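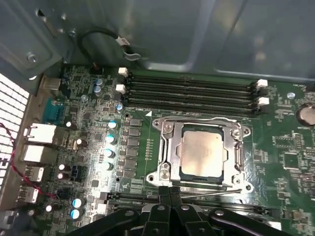
Wrist view with the processor in the socket. The lever lies just below it.

Training a socket alignment model from wrist camera images

Mar 4, 2023

In this tutorial I show how we train the small model which corrects the position of the gripper over a processor socket in the Flallis project. The model takes one image from the wrist camera and gives back an offset in x and y and one rotation angle. It does not plan the motion and it does not decide about force. These two jobs stay with the controller, and I wrote a few words about it near the end.

You need a robot arm with a wrist camera that is already calibrated, the Hirar labeling tool, and a computer with one normal graphics card. I assume you can already record images together with the arm pose. If the pose and the image have different clocks, please fix this first. We lost most of November to a delay between the two, and every model we trained in that time was a little wrong in the direction of the motion.

Step 1. Record the images

Put the case on the table and move the gripper by hand guiding to the pose you want to call "aligned". Save this pose. Then let the arm visit random poses near it and take one still image at each stop. Wait until the arm is fully quiet before the image is taken.

Record both states of the socket, with a processor in it and without. At the beginning we recorded only empty sockets, and the model learned to look at the dark contact field and nothing else. When a processor was in place, the predicted offset jumped from one image to the next.

Turn the case between sessions. The memory slots should not always run at the same angle in your images. Also change the light, at least by moving the lamp, so that the bright spots on metal parts do not stay in one place.

Our set has 929 images. After removing the blurred ones we kept 884.

Step 2. Label in Hirar

We label three kinds of landmark:

socket: the four corners of the metal frame
slots: the two ends of the memory slot nearest to the socket
battery: the center of the coin battery

The socket alone is almost square, and a model can easily be wrong by a quarter turn. The slots and the battery are there to remove this doubt. If the battery is only partly inside the image, mark it as partial and do not guess the center. Hirar keeps partial points out of the loss when you set skip_partial to yes in the export window.

Do not label the lever. It moves, and it was not useful for us.

Step 3. Train

Export the labels and divide them by session, never by single image. Two images from the same session look so similar that a random split gives you a beautiful result which means nothing.

We train for 2,000 steps with the default learning rate. Keep color changes strong and keep rotation small. Do not mirror the images! A mirrored motherboard does not exist, and the landmarks will then disagree about which side is which.
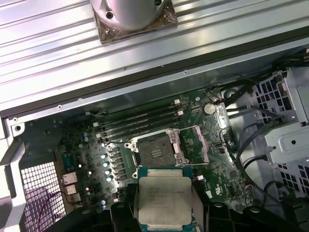
Part 2: Using the model with a part in the gripper | Reading time: 3 min

When the gripper holds a processor, the bottom of the image looks different from what it is with an empty gripper. The chip and the two fingers cover part of the board, and the model must ignore them. We tried to cover this area with a black mask, but the fingers open to different widths and the mask was either too small or it removed useful parts of the board. What worked better for us was to include images with a held processor in the training set and to leave the lower area as it is.

Step 4. Add the offset of the part

The model tells you where the gripper is relative to the socket. It says nothing about how the chip sits in the fingers. For this we run a second and simpler detection, which fits a rectangle to the heat spreader of the held processor. Subtract the angle of this rectangle from the predicted angle before you send the correction.

Be careful with reflections here. Brushed metal can give a false edge under a strong lamp. If the two long sides of the fitted rectangle are not parallel, throw away the image and take a new one.

Step 5. Send the correction

In Gutico, open the alignment task and set the source to "external". Send small corrections and take a new image after each one. Stop when two results in a row are inside your tolerance. Then lower the part with the force limit switched on, and keep this limit on also during testing with an old board.

If the correction goes back and forth and does not become smaller, the hand-eye calibration is the first thing to check. The second is the sign of the angle, which Tai and Gutico define in opposite directions. Users of Tai arms should set invert_yaw to yes.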